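From: Jarlath Hayes
To: sollevby-workshop list
Subject: Re: Re: so when does it do the washing up?

Alaric Boateng wrote:

> I've now sat through the Prallel talk twice, once in the room and once on
> the recording, and I come away with the same question both times. They've
> got two arms, clever wrists, more computing than my whole street, and the
> thing can nearly fold a tea towel. My nephew can nearly fold a tea towel.
> Is there one household job, start to finish, that any of you would hand
> over today and then leave the house? I don't count hoovering. Hoovers
> were solved when we agreed to stop caring about corners.
>
> Also, does anyone still have the long torque driver?
>
> Alaric

Alaric,

I have the torque driver. It's in my van, under the other thing I borrowed from you.

On the washing up: no, and I'd be surprised to see it before I retire. My wife asked me the same question in July while I was explaining a gripper to her over a sink full of pans, and I've not been allowed to explain a gripper since.

I think the trouble is that we keep judging these machines on the bit that looks hard. Picking up a plate is fine. Plenty of arms can pick up a plate, provided it's the plate they met yesterday and it's where they left it. A sink is a different animal. There's a fork under the water, a glass leaning on the fork, and a baking tray across the top that somebody left to "soak", meaning they hoped you'd do it. You sort all that out by feel while listening to the radio. An arm has to be told that the baking tray is in the way, and then that the baking tray is also one of the dishes.

On the shop floor I'm less gloomy. At Nair we had a single arm loading blanks into the press for 2 years, and it was good company. It did 200 an hour, which was slower than Kumaresan Unnithan on a good morning and a lot quicker than Kumaresan Unnithan after lunch (he's on this list, hello). But we'd built it a tray with a slot for every blank, and a chute, and a little fence, and by the time we'd finished the job had been made so easy that you could argue the tray was doing it. The arm never coped with a bent blank. It would offer it to the press over and over, very politely, until someone walked across.

That's where I part company with Nithin Reddy, who wrote last week that two arms fix this. Two arms fix holding something still while you do something to it, and I agree that's most of what hands are for. Lids, laces, jars, the awful film on a packet of ham. But with two arms you've also got two things that can be in the wrong place, and each has to know what the other is up to. Anyone who has carried a wardrobe downstairs with a relative will know how that goes.

Sharada D'Souza asked me off-list what I'd count as honest practice for a pair of arms, short of a kitchen. I told her a ball in a maze. It sounds like a toy and it's a fair stand-in for quite a lot of chores: carrying a full roasting tin to the oven, getting the last screw out of a deep housing, tipping peas off a board and into the pan instead of the floor. The thing you care about is loose, there are walls in the way, and shoving harder makes it worse.

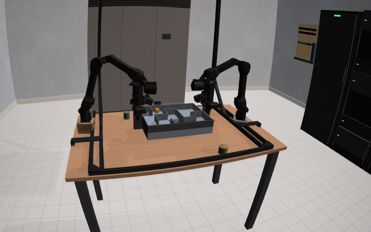
Issue 42

A simulated bench like this one is cheap to be wrong on. The orange ball can go missing 2000 times before breakfast and you've lost nothing but electricity. What you don't get is the grit. A rendered maze has no crumbs in the corridors, and the tabletop doesn't rock because one leg is standing on a folded beer mat. I'd want to see the same job done on my own bench, by a pair of arms that had been in the same air as my bandsaw for a month, before I let them near the good glasses.

So, for your list, Alaric, my answers as of tonight:

Washing up: no.
Folding: towels, if you've nothing else on and like watching.
Loading a press: yes, if you build the tray.
Unloading the dishwasher: maybe. It's at least dry, and everything in it has a place. In our house that place is disputed.
Putting together a Dekby flat-pack: no, though I can't do those either, so call it a draw.
Finding the long torque driver: see above.

I can drop it round after six tomorrow if you're in. If you're out I'll leave it behind the bin, and please don't let it sit there all week like the clamps.

Jarlath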